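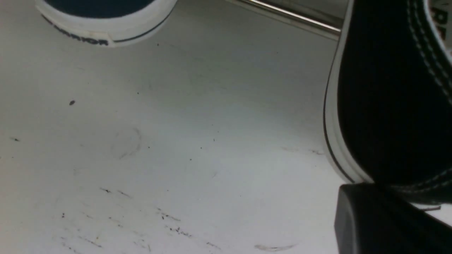 *Last changed: 2026-09-20*

## Shoes, shoes and more shoes

Hello again from the teaching bench! I promised in the June newsletter that I'd write something about what we've been doing with shoes, and then I didn't, so this is me catching up.

The short version is that we're teaching an arm and hand to tidy footwear on and off a rack, and we're doing it by driving it ourselves. One of us sits at the controls, moves our own hand, and the robot's hand follows. Every go gets recorded from the head view and the wrist view together, and the good ones go into the pile that the model learns from. We call the job Rakeo (the rack bit was my idea, the spelling wasn't) and it's the third household task we've tried since we packed up Medolov, the one with the saucepan lids.

I thought shoes would be a rest after lids. They are not a rest. A lid is stiff and round and does what you expect. A canvas shoe gives when you squeeze it, so you close the fingers a bit more, and then it gives a bit more, and before long you've folded the collar in on itself and the thing is hanging at a daft angle. Kyu-ri Han, who has far better hands than me, told me to stop watching the fingers and watch the sole instead. The rubber barely moves, so if the sole is pointing where you want it you can forget about what the canvas is doing. I wrote that on a sticky note and my next session was much calmer.

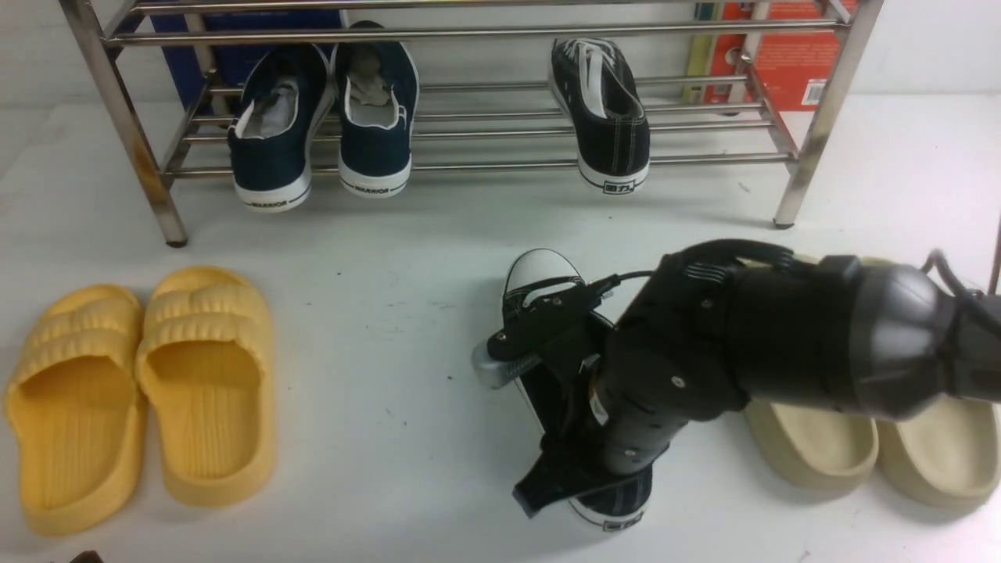

*One black canvas shoe in the hand, another on the rack.*

The other thing I had to unlearn is hurrying. When you put your own shoes away you don't think at all, you just sort of fling them. Do that through the controls and you get a recording full of little jerks and corrections, and the model copies the lot - it has no idea which wobble was you being clever and which was you sneezing. So we go slowly, and we try to go at the *same* slow. Approach, pause, close, lift, and only then start turning. The pause feels silly when you're doing it. I count "one" under my breath.

We've kept 571 goes so far out of this round, and the target is 3,000 before we train the big one. That sounds miles off, I know. A decent session gives us 30 if nobody needs a long tea break, and we've agreed not to drive for longer than that in one sitting, as the last few were always rubbish. You can really see it when you play them back! The path to the shoe goes from a nice smooth curve to something like a wasp at a picnic.

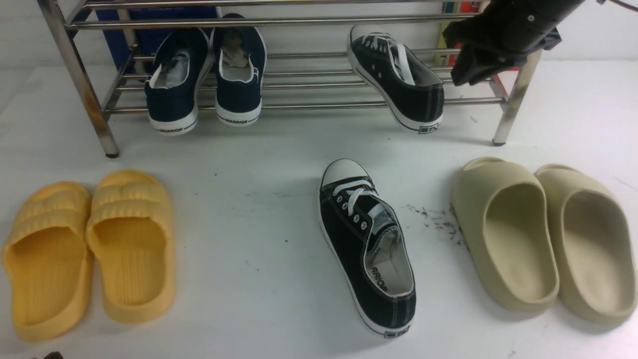 What we argue about most is how much to move things between goes. My instinct was to put everything back in the same spot so I could get better at it, and of course that's exactly wrong, because I'm not the one who's meant to be learning. If the shoe always starts in the same place, the model learns the place and hardly bothers with the shoe. So now we shift things a bit each time. A shoe gets turned a few degrees, or slid nearer its neighbour, or a pair goes further along the rack. The slides are handy for this even when we aren't picking them up, as they get in the way like real shoes do in a real hallway.

We've also started keeping some of the messy goes. If I come in crooked, notice, back off and try again properly, that stays in. Kyu-ri was keen on this from the start and I was dead against it (I wanted the pile to be *beautiful*), but a model that has only ever seen perfect approaches has no clue what to do after a bad one. We tag them separately so they can be taken out again if I'm proved right after all. I threw out 23 of mine last week which were just plain bad, with no rescue in them, and I don't miss them.

On the software side, the new version of Wusum lets you mark the start and end of a go with the foot pedal, so there's no more reaching for the keyboard with your elbow. If you're still on the old one, please do update before your next slot. Your clips will have a long dull stretch at the front otherwise, and somebody (me) has to trim it.

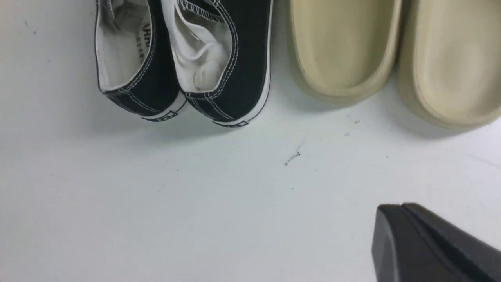 **Do I need to know any programming to have a turn at driving?**

None at all. You need patience and a free hour, and your first few tries are only for practice, so they don't go in the pile.

If you'd like a slot, put your name on the Kongkaew sheet, which is the same one we use for booking the bench. Mornings go quickly. Left-handers are very welcome, by the way - the controls can be swapped over, it just takes me a few minutes, so leave a note next to your name and I'll have it ready.

Next time I'll try to write up how we're scoring the test runs, including whether a shoe that ends up on the rack but facing the wrong way gets half a mark. I say it does. Kyu-ri says it doesn't, and she's in charge of the spreadsheet.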